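Elodix opens orders for Tilleck hand-held gripper kit and finger exchange service

Jurkcombe, December 23, 2018 – Elodix today opened orders for the Tilleck, a two-finger gripper that is carried and worked by hand, with a camera fitted to look out between the fingers. 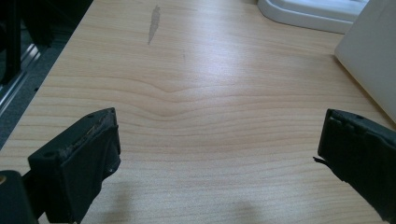
What is on offer

The Tilleck is made for teams who teach robots by showing them a job first. A person holds the gripper, does the job in an ordinary room, and the camera records it from the gripper's point of view. The recordings can then be used to train a robot arm fitted with matching fingers.

Each kit contains the hand-held body, one pair of fingers, the camera and its mount, a charger, and a carry case. The software for copying and sorting recordings is included in the price. It runs on a normal office computer and does not need a network connection.

Finger exchange

The black covering on the fingers wears with use. On a gripper that has seen a lot of table work, the top rim of a finger can fray until the tan and greyish material shows through, and the covering on the inner face can tear and peel away in a flap. Worn fingers can still close on an object, but the grip becomes less even and the loose covering gets into the recordings.

Elodix will therefore sell the kit with an exchange service. Customers send worn fingers back in the box supplied and receive a replacement pair within 5 working days. The body stays with the customer. Fingers are held by two screws and can be changed at the desk with the key in the case. The camera does not have to be taken off, and the settings are kept.

"We had been selling fingers as a spare part, and people put off ordering them," said Ulla Hakala, product manager at Elodix. "With the exchange they know what it will cost them for the year. They can change a pair when it needs changing."

Trial at Saarela

The kit was tried in November by Saarela, a firm that records household and packing tasks for robot makers. Saarela used 4 grippers over the month, on tables and worktops of the kind found in homes and offices.

"The weight was fine for a full shift once we had the wrist strap set properly," said Awuor Simiyu, who runs the recording team at Saarela. "Our complaints were about the trigger, which was stiff, and the covering on the fingers. The trigger has been changed. The covering is the same as before, so for us the exchange service matters more than anything else in the box."

Elodix has also moved the charging socket to the back of the handle following comments from the trial. A left-handed grip is being worked on and will be offered separately. Owners of trial units can have the new trigger fitted free of charge.

Orders and delivery

The first batch is limited to 100 kits, built at the Elodix workshop in Jurkcombe. Orders are taken in the order they arrive, and customers may ask for a loan unit before they buy. The exchange service is free for the first 90 days after delivery. After that it is paid for yearly, per gripper, and can be stopped at the end of any year.

Fingers with damage to the block itself – cracks, or a stripped screw hole – are not covered by the exchange and will be quoted for separately.

Price lists, loan forms and the Tilleck handbook are available from the Elodix sales office in Jurkcombe. Press enquiries should be addressed to Ulla Hakala at the same office.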